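Ouazzani Household Supplies Exchange
Frequently Asked Questions: Bottled Liquids

Who may use the Exchange?

Any household in Pallovmont may register. Registration is free and remains valid until the household moves out of the district. At present 699 households are registered. Schools and small workplaces should write to Eugénie Huet before bringing anything, as their items are entered on a separate sheet.

Which bottled products are accepted?

The Exchange accepts laundry liquid, dish liquid, hand soap, shampoo and general cleaning liquid in the original container. Bottles may be full or partly used, provided that the maker's label is still attached and readable. Last year 1147 bottles were received and passed on.

Which products are refused?

Bleach, drain opener, oven cleaner, paint thinner and any product that has been poured from one container into another are refused at the counter. Garden chemicals go to the municipal site on the Vondalari road.

The label on my bottle is in a language I cannot read. May I still bring it?

Yes. Imported products are accepted on the same terms as any other. Please leave the original label in place, including any importer's sticker that has been added over it. Lucienne Maillard checks these items and attaches a tag in English giving the type of product and the directions for use. Items that cannot be identified from the label are held at the desk and are not put out on the shelves.

How should pump bottles be prepared?

Turn the pump to its locked position, if it has one, and wipe the neck. If the pump does not lock, remove it and bring it in a separate bag together with a plain screw cap. Flip caps should be pressed closed and may be taped. Use paper tape, which comes off without taking the label with it.

Should bottles be packed upright?

For the trip to the Exchange, yes. Place them upright in a carton and fill the gaps with newspaper. At the sorting table they are laid on their sides so that the printed label can be read along its full length and the cap can be checked for leaks. A bottle that leaks when laid down is returned to the person who brought it.

What about refill packs and other soft packaging?

Sealed refill packs are accepted if the seam is intact from end to end. A pack that has been opened is not accepted, even when it has been folded over and clipped. Please do not place soft packs beneath bottles in the same carton.

May I bring empty bottles?

Clean, clear plastic bottles without a label are accepted for decanting concentrates. Colored bottles are not used for this purpose and should go in household recycling.

How many items may I take home?

Each household may take 2 bottled products per visit. The limit applies to bottles of any size. Refill packs are counted as bottles.

Can products be reserved?

No. The only exception concerns unscented products required on medical grounds, which Huguette Mallet will set aside for up to 2 weeks upon written request.

Where are the shelves, and when is the counter open?

The entrance is on the courtyard side of the Tikier building. The counter opens at nine in the morning and closes at noon. It is also open on Thursday until six in the evening. Items left outside the door are treated as waste.

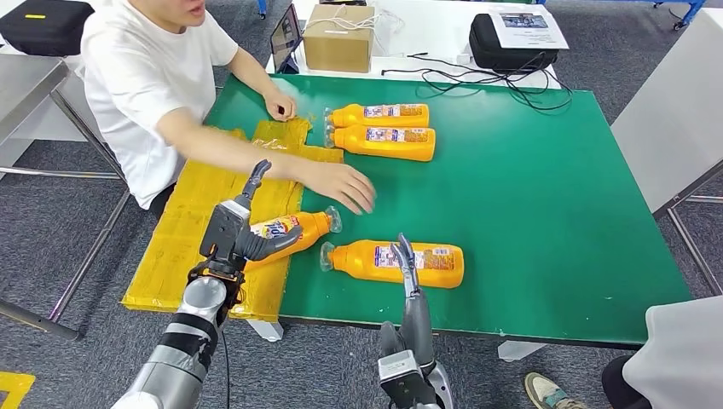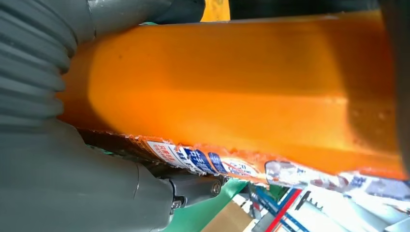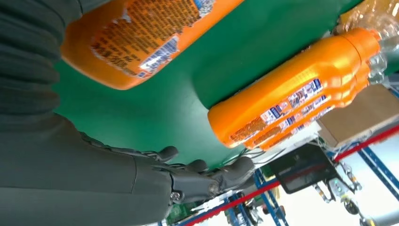

Pallovmont, February

Four orange bottles lie on the green tabletop in the first and third pictures, with their printed labels left on.

Is a receipt issued?

A receipt stating the number and type of items may be requested at the counter. It carries no monetary value and cannot be used for tax purposes.

What should I do if a product I took home is unsuitable?

Close the bottle, keep the tag on it and return it to the counter. Do not put it back on the shelf yourself. In case of a skin reaction, follow the directions on the tag and inform the desk, so that any similar items can be withdrawn.

To whom should other questions be addressed?

Questions about accepted products should be addressed to Romain Rey at the sorting desk. Questions about registration are handled by Évan Guillot. Both may be reached in writing at the Tikier building, and replies are sent by mail.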